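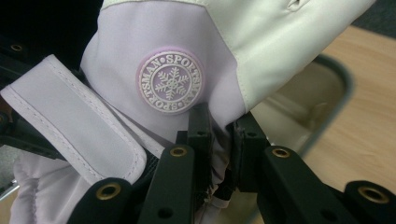
How do households decide where padded winter gloves go when the cold season ends?

Most households in our study decided by the place where the gloves were last taken off, and only later, if at all, by where they would be looked for the next time it got cold.

Figure 2. Padded glove in lavender and off-white fabric, with a wide stitched strap and a round logo patch.

4. Putting gloves away

4.1 Material and procedure

The interviews and home visits reported in this section took place in Prurkeo and in the neighboring town of Flerna. In all, 19 households took part. Each was visited once in spring, when the winter clothes were being put away, and once again in October, when they were coming back out. At the first visit the household was asked to bring every glove and mitten in the home to one table or bed and to sort them in whatever way seemed right. We gave no categories. The sorting was limited to 20 minutes. Most households finished early, and the remaining time was used for talk.

The gloves brought out came to 80 pairs, with single gloves left out of that total. Thin knitted gloves, work gloves and padded gloves were all included at this stage. The rest of the section is about the padded ones, which caused most of the difficulty. Oven mitts were brought out in a few homes and were set aside after a short discussion with the household.

Notes were taken by hand by two of the authors and compared the same evening. Where they disagreed about which pile a glove had gone into, the household was telephoned. Photographs were used to check fabric and fastening type when the written note was too short to be of use.

4.2 What people sorted by

Three ways of sorting came up often enough to describe. The first was by owner. Parents of school-age children nearly always started this way, calling out the child's name as each glove went down. The second was by use: snow, walking, cycling, yard work. The third was by how bulky the glove was, and this one was rarely put into words. People would begin by owner or by use, and then partway through the job the thick gloves would drift to one side, whoever they belonged to.

When asked about the drift, participants talked about space. A knitted glove can be folded into its partner and pushed into a gap. A padded glove keeps its shape when pressed and comes back up again, and a pair of them will hold a drawer open. One father in Flerna had given up on the hall drawer for this reason and kept all the padded gloves in a pillowcase on the closet floor. He described this as temporary. It had been the arrangement for several winters.

Color mattered more than we had expected when we planned the visits. Padded gloves made in two fabrics, such as the lavender and off-white one in Figure 2, were matched quickly, even by people who did not wear them. Plain black gloves were slow. Households with several black pairs turned them over, looked inside for labels, tried them on, and in a few cases gave up and made a single black pile. The patch on the glove in Figure 2 carries a snowflake and the word SPORTSMAN repeated around the circle. Marks of this kind were used for matching, but people seldom read them. They looked for the round shape, or for the color of the patch against the fabric, and went on to the next glove.

4.3 Straps and fastenings

Straps were the part of the glove most often handled during sorting. Many participants closed any open strap before putting a glove on a pile, and several did so without looking. Those who had hook-and-loop straps at home complained that an open one picks up lint and catches on knitted things stored beside it. Two households kept padded gloves apart from scarves on these grounds alone.

Clips that join the left glove to the right were present on some pairs and were usually broken or missing on one side. Where they worked, they were used. Where they did not, people turned to clothespins, hair ties, or one glove stuffed into the cuff of the other. The last method works poorly for padded gloves with a narrow opening, and we saw it tried and dropped more than once. A grandmother in Prurkeo sewed a short loop of tape into each cuff and hung the pairs on a rail behind the boiler room door. Her gloves were all together at the second visit.

We did not ask about washing at the first visit and should have. Whether gloves are washed before they are put away affects where they go, as a glove that is still drying cannot be packed. In a number of homes the gloves stayed on the drying rack for some weeks and were then moved, singly, to wherever there was room when the rack was needed. This seems to be a common way for pairs to come apart in summer. It would not be seen by anyone who only looked at storage.

4.4 Single gloves

Every household had single gloves, and no household threw one out while we were there. The usual explanation was that the other would turn up. Some participants added that a good padded glove costs too much to discard on a guess. Single gloves were put in a bag, a shoebox or the bottom of a basket, and in most homes this container already held singles from earlier years.

At the second visit we asked to see the container again. A few singles had been matched, mostly with gloves found in coat pockets, under car seats or in a school bag. The coat pocket was the most frequent place by a wide margin. Households that emptied coat pockets before hanging the coats away had fewer singles in October, although the group is small and the difference should be read with care.

Children's gloves made up the larger part of the singles. Parents said that school was where they went missing. One mother had stopped buying matched colors for that reason and bought the same lavender glove every winter in the next size up. Old and new gloves could then be worn together for a while. Her son did not like this and said so during the interview.

4.5 The return visit

In October we asked each household to find one padded pair for each person living there. We noted where people looked first. The first place was very often the hall, even in homes where the gloves had been carried to an attic or a bedroom closet six months before. People remembered where the gloves were used better than where they had been put. Labels on boxes helped when the box could be seen from the door of the room. Labels on boxes behind other boxes did not help.

The household members who had done the sorting in spring found the gloves faster than those who had not. This is hardly a surprise, but it has a practical side. In several homes one person sorted everything, and that person was out at work when the first cold morning came. The rest of the family wore what they could find, or bought new ones.

Homes that had kept the padded gloves near the door all year had the least trouble. They paid for it in space. Two of them said they would move the gloves if they had anywhere better, and then could not think of where that would be.

4.6 Limits

The households were found through a notice at a clothing repair shop, Muli, and through friends of the people who answered it. People who mend clothes may also put them away with more care than others. The presence of visitors will have made the spring sorting neater than usual. One participant told us she would normally have kicked the lot under the bench. Winters in both towns are cold but fairly short, and results may differ where gloves are worn for half the year.

The sorting notes were coded by Pichit Sangkhawat and Menaka Weerakoon. The return visits were carried out by Chepkoech Massawe. Nuwan Seneviratne kept the glove list and drew up the tables in the appendix. The text of this section was last revised in April 2025.

Related items

Scarves, hats and the hall bench: a study of small winter items
Emmanuel Lukumay: Coat pockets as household storage
Drying racks in small apartments
Repair and reuse of children's outerwear in Ponach
What is kept in the bottom drawer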